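Grestiment tooling log: gripper width stream falls behind pose stream during long recordings

Posted in March by the Grestiment tooling desk
Component: Plororura recorder, hand-held gripper input
Status: closed, fix merged

Summary

Sessions recorded with the two hand-held grippers pass validation when they are short. In sessions longer than a few minutes, the width channel of the right gripper lags its pose channel by a growing amount. The left gripper is unaffected or nearly so. Policies trained on the affected episodes open the fingers late on release and drag the cup stack sideways.

First report

The problem came in from the Carhuamaca training queue, not from the recorder. A cup-stacking policy that had been acceptable on the previous dataset began releasing late after retraining. Loss curves looked normal. Replay of the training episodes in the viewer also looked normal at first, because the viewer resamples all channels to the video clock and hides small offsets.

The dataset held 568 episodes. Plotting commanded width against fingertip height showed two groups. In one, the width began to rise when the hand stopped descending. In the other, the width rose after the hand had already started to go back up, and that can't happen with a stack of paper cups unless the cups come up too. All the episodes in the second group were from late in their sessions.

What was checked and ruled out

Network time. Both capture processes run on the same host and read the same monotonic clock. No drift possible between them at this scale.

Cable fault. Swapped the left and right cables at the computer end. The lag stayed with the right-hand channel name and did not follow the cable.

Gripper hardware. Swapped the grippers between hands and left the configuration alone. The lag stayed on the right. This took the encoder off the list.

USB bandwidth. Disabled the tactile streams entirely. Lag reduced, did not go away. This was misread at the time as evidence for a bandwidth problem and cost us most of an afternoon.

Pose filter. The Nornidstead tracking node applies a smoothing window, and a filter would delay pose, so the sign is wrong. Pose was early relative to width. Ruled out without a test.

Reproduction

Reproduced at the bench with the standard cup task: both grippers live, double cup holder on the white board, one stack per slot. The operator kept the recorder open and worked the stacks continuously. Offset was measured by cross-correlating width against the fingertip tracks from the head camera.

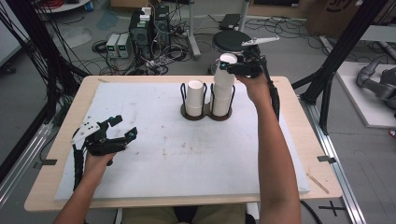

Repro task at the bench. Right gripper closed on the taller stack, shorter stack in the left slot.

At the start of the session the right-hand offset was below one sample. After 30 minutes it had passed 100 ms and was still climbing in a straight line. A straight line suggested a queue that was being filled slightly faster than it was drained, so we logged queue depth on both width readers. Left stayed at 2 or below. Right grew without limit.

Cause

The width readers share one worker thread. The worker polls left, then right, and takes one message from each per cycle. When the tactile decoder was moved onto the same worker, each cycle became slightly longer than the device period. The left reader was given a drop-oldest policy a long time ago, for an unrelated fix. The right reader never got it. It used the default, which is unbounded and keeps everything.

So the left channel silently lost an occasional sample and stayed current, while the right channel lost nothing and went stale. Messages were stamped when they left the queue and not when they arrived, so the stale samples got fresh timestamps. The validator compares timestamps only. It had nothing to object to.

This also explains the tactile test above. Turning tactile off shortened the cycle but did not bring it under the device period while the preview window was open.

Fix

1. Stamp width messages in the device callback, before they are queued.
2. Drain the queue completely on every cycle.
3. Move the tactile decoder to its own worker.
4. Use one reader class for both hands, with the policy set in a single place. The old left and right files had been copied from each other and had drifted apart.
5. Add queue depth to the session header and fail the recording if it passes the configured limit.

Item 1 alone would have made the data correct. Item 2 stops the backlog. Item 3 is there for the lost samples on the left, which were small but real.

Verification

Repeated the bench session with the patched build. Offset stayed below one sample on both hands for the full run, and queue depth stayed flat with the preview open. The retrained policy has not been evaluated yet and will be tracked in the Carhuamaca queue, not here.

Existing data

The affected episodes can be repaired to a useful degree. The offset grows linearly inside a session, so the repair script fits a slope per session using the camera tracks and shifts the right width channel back. It refuses any session where the fit is poor – mostly ones where the operator paused the recorder, since a pause let the queue drain and reset the slope. Refused sessions should be dropped from training until someone splits them at the pauses by hand.

Do not run the script on data from the patched build. It checks the header version, but early patched recordings were written with the old version string.

Open items

The validator should compare signals as well as timestamps. A coarse correlation check between width and fingertip distance would have caught this in the first session. Filed separately.

The viewer needs an option to show channels without resampling. Also filed.

Comments

ops-bench2: Seeing the same slope on a single-gripper setup, right hand only. Is the shared worker still involved if left is disabled in the config?

tooling desk: Yes. A disabled left reader is still polled and waits out its timeout, so the cycle is longer than you'd expect. The patched build skips it.

k_replay: Repair script divides by zero on sessions with a single episode. Worked around it by passing the slope from the previous session, but that seems wrong.

tooling desk: It is wrong. Drop those sessions. Slope depends on preview state and can't be carried over.

ops-bench2: Confirmed flat on the patched build with one gripper.

Grestiment tooling desk | Contact | Back to top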